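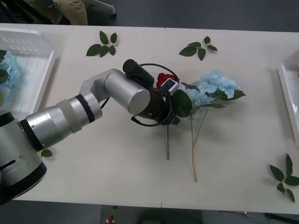 Fig. 1. The red rose and a blue hydrangea on the white table, with loose sprigs of leaves.

Artificial Flower Arranging: Project Report
Rokeya Dissanayake, Zeyu Guo, Kendra Tremblay
Supervisor: Mafalda Paiva

1. What we set out to do

Our question was whether a box of fake flowers can be made to look like something a person would put in a front hall on purpose. The budget was $95, most of which went to hydrangeas at Grellside. The rose was Kendra's idea. Zeyu objected to it in writing, and his objection is attached as Appendix B.

2. Materials

Artificial stems have one great virtue: they hold still while people argue. They also shed. Leaves pop off their sprigs whenever a stem is pulled out in a hurry, and by the second session we had a pile of greenery that belonged to no flower in particular. We kept all of it in the name of fullness.

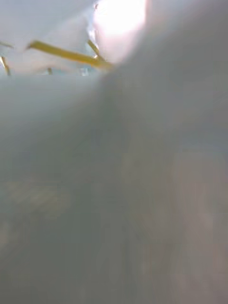
Fig. 2. Yellow rods in front of the white panels, upper left.

3. Method

We started with the longest stems and worked down, following a handout from our May workshop. The handout says to turn the arrangement after every stem. We turned it when we remembered. Rokeya sorted leaves by size, a job she describes as restful and the rest of us describe as endless.

Hydrangeas forgive almost anything. The heads are wide enough to hide a bad angle, and two of them side by side will cover a gap that took an hour to create.
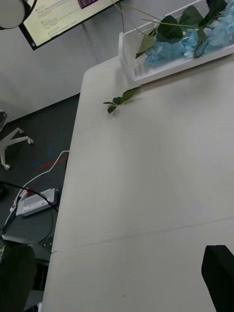 Height was harder. Thin stems on their own tend to wander off in whatever direction they were packed, and bending them back only works until you let go. We ended up tucking the worst ones behind a big leaf.

4. Results

Trevor Sandhu, our outside reviewer, gave the arrangement 5 out of 10 and asked if the rose was staying. This question remains open. Zeyu has requested more space in Appendix B.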